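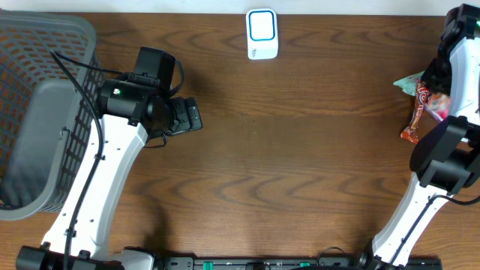 Flurkico publishes plain-spoken budgeting guide for two-armed robots

Lindsay, 2022-07-02 - Flurkico, which helps small firms buy automation without regretting it by the following spring, has released a planning guide for anyone pricing their first pair of robot arms. It is called Domum, it is free, and it contains a whole chapter on cables.

The guide is written for workshops, packing rooms and training centres that want a table-top set-up for light handling jobs such as picking up snack packets and sorting small items. It assumes that the reader has a budget, a table and a colleague who has already seen a very exciting video.

Domum begins with the arms, as every quotation does, and then moves on to what the quotation left out. There are pages on grippers, spare fingertips, cameras, mounting rails, clips, screws and the laundry baskets and boxes that end up holding the goods. Buyers are asked to price the lot before signing anything. A worksheet at the back has 50 lines, and Flurkico suggests that a form with most of them blank should go back to whoever filled it in.

"Firms will argue for a month over the price of an arm and then send someone out for cable ties with their own money," said a spokesperson for Flurkico. "We would like the cable ties to be in the budget. They are not glamorous, but neither is a stopped machine."

The guide also covers floor space, staff time, insurance and the awkward matter of what the arms will do once the first job is finished. One section compares buying outright with hiring by the month. Another sets out questions for suppliers, including how long a replacement gripper takes to arrive and whether the answer changes in August.

Domum was tried out by readers at Prollia, a contract packing firm, whose comments led to a shorter introduction and a much longer section on delivery charges.

A first print run of 200 copies is available on request from Flurkico's Lindsay office, quoting reference 2259. The worksheet can be had separately by those who would sooner skip to the sums. Flurkico will issue a revised edition when prices move enough to make this one embarrassing.

Notes to editors

Flurkico advises on the planning and purchase of automation equipment. It does not sell robots - a fact it finds itself repeating on the telephone.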